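Lovgate Home Manual
Section 5: Folding and Putting Away Clothes on the Bed

Read this before you buy a folding board. Most of what is sold to help people fold clothes does less than a made bed and a pair of hands, and the previous edition of this manual, which recommended a board, has been corrected. The board was the right size for a dress shirt and the wrong size for everything else.

This section covers jackets, smooth lined garments and anything dark and bulky. Shirts and knits are in Section 4. Bed linen has its own section, although the method for fitted sheets given there is not one we have much faith in.

5.1 What you need

A made bed, double or larger.
A flat blanket or bed cover, pulled straight.
A clothes brush or a slightly damp cloth.
Hangers with wide shoulders, if you plan to hang anything.
A drawer or shelf that is already clear.

You don't need clips, spray starch, drawer dividers or a steamer. The Lullel folding sheet, which comes with some wardrobe kits, may be left in its wrapper. We tried it for most of June and went back to the blanket.

5.2 Getting the bed ready

1. Take pillows off the bed or push them up against the headboard. Soft toys can stay at the head end if they are out of the way.

2. Pull the cover straight from the foot. Wrinkles underneath will not ruin a jacket, whatever you may have read, but they make it harder to see whether the edges of the garment line up.

3. Check the cover for lint. A fuzzy cover sheds on dark cloth. If yours does, lay a plain sheet over it first.

4. Turn on the ceiling light. Navy and black look the same in a dim bedroom, and matching pieces get separated that way.

Note: A patterned cover is fine. You will see advice that only a plain white surface will do, usually from someone selling a plain white surface. Large printed flowers give you something to line a hem up with, and dark cloth shows clearly against a cream ground.

5.3 Spreading the garment

1. Drop the garment near the middle of the bed. Do not try to lay it flat in one throw. The videos that show this have been edited.

2. Find a corner before you do anything else. Any corner will do: hem, cuff or collar point.

3. Hold the corner between finger and thumb and draw it toward the foot of the bed, slowly, until the cloth behind it starts to open.
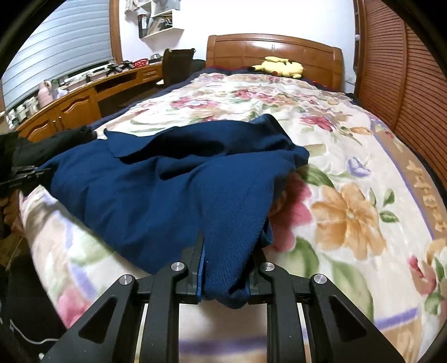 4. Let go and look at which way the folds run. If they all run toward the corner you pulled, the rest of the garment is still bunched and needs to be opened from the other side. Pulling harder on the same corner only drags the whole thing down the bed.

5. Go to the opposite edge and lift it. Let air in under it and lower it again.

6. Repeat until you can find the neckline. Turn the garment so that the neckline points to the headboard and the hem points to you.

Caution: Do not smooth a lined garment with the flat of your hand while it is still twisted. The lining and the outer cloth move separately, and you will press a crease into one while flattening the other.

Caution: Empty the pockets now. A pen that leaks on a jacket will leak on the blanket as well.

5.4 Sorting before folding

Some guides tell you to sort everything into labeled piles first. For one basket of laundry this takes longer than the folding. Use the bed itself.

1. Keep the piece you are working on toward the foot, on the side where you stand.

2. Put the next piece at the far edge of the bed, loosely folded. It will be opened again anyway, so don't be neat about it.

3. Leave a strip of bare cover between the two. Dark garments that touch get picked up together, and then you are back to step 1 of 5.3.
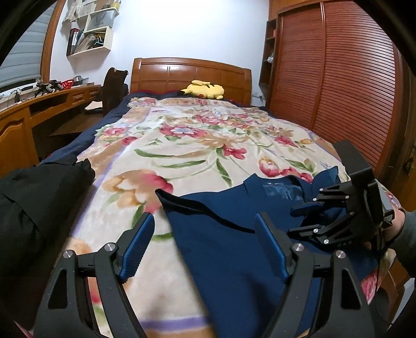 Fig. 5-2. Navy garment with the neckline toward the headboard; black garment at the left edge.

4. Check the collar. If one side stands up and the other lies down, set them both the same way before going on.

5. Look inside the neck for a care label. If it says "do not fold," hang the garment and skip 5.5. We have doubts about how many of these labels were written by anyone who had handled the garment, but the instruction costs you only a hanger.

5.5 Folding

1. Close the front. Fasten the top closure and one lower down. Doing up every one is not worth the time.

2. Lay both sleeves straight, then fold each across the front, one over the other.

3. Fold one side in by a third, then the other.

4. Bring the hem up to the chest, and fold once more if your drawer is shallow.

5. Turn the bundle over. If a sleeve falls out, undo the last two steps only.

Note: Rolling is often said to save space. In our drawer a rolled jacket took up as much room as a folded one and came out with more creases. Try it if you like.

5.6 Storage

Put the heaviest piece at the bottom. Don't press down to make the drawer close; take something out. The Norunport underbed box is sold for this sort of overflow and will hold a few jackets, but measure the gap under your bed first, as the lid needs more clearance than the box does.

Cedar blocks smell pleasant. We make no other claim for them.

5.7 Common problems

Garment slides off the bed: the cloth is smooth and too near the edge. Move it in by a hand's width.

Lint on dark cloth: brush in one direction. See 5.2, step 3.

Creases after storage: hang the garment overnight before you reach for an iron. If the creases are still there in the morning, iron on low through a cloth.

For hanging rails and wall fixings, go to Section 6.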